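Rinsing nets between tubs, how often?

Undby
Posts: 1,731
Monday, February 12, 2018

Moved the small fish out of the main tank so I can redo the gravel. They'll be in tubs until I'm finished, probably the weekend. My question is about nets. I have one net and three tubs. Do you rinse it in plain water every time you go from one tub to the next, or only when you see something wrong with a fish?

I've been keeping a blue tub with clear water and five toy fish in it for rinsing. 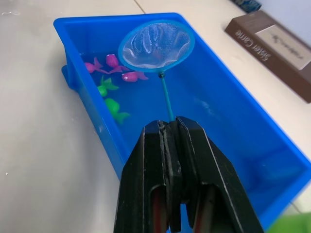 I dip the net a few times, let it drain and go on to the next one. Takes 5 seconds. My brother says it does nothing.

Vilow
Posts: 3,369

Your brother is mostly right. Plain water gets the bits off the mesh but it won't kill anything. If one tub has ich, the rinse water has it too after the first dip. Buy a net for each tub. They're cheap.

Nenance
Posts: 1,000

Disagree with buying three nets for one weekend. All the fish came out of the same tank, so whatever one has, the others were already swimming in. Rinse to get the gunk off and change the water at night.

Vilow

Fair for this job. I was thinking of new fish. I'd still keep a separate net for anything in quarantine.

Ashour

Drying matters more than rinsing. I hang mine up by the handle overnight. Fine mesh holds water in the folds, so shake it out first. Also, don't use a tub that ever had soap in it.

Undby

Tubs are new and only had hot water in them. I'll change the rinse water each night and pick up a second net before I buy more fish in April. Do any of you cover the tubs? One of the danios is a jumper.

Nenance

Yes, cover them. I use a piece of window screen with a clothespin on each corner.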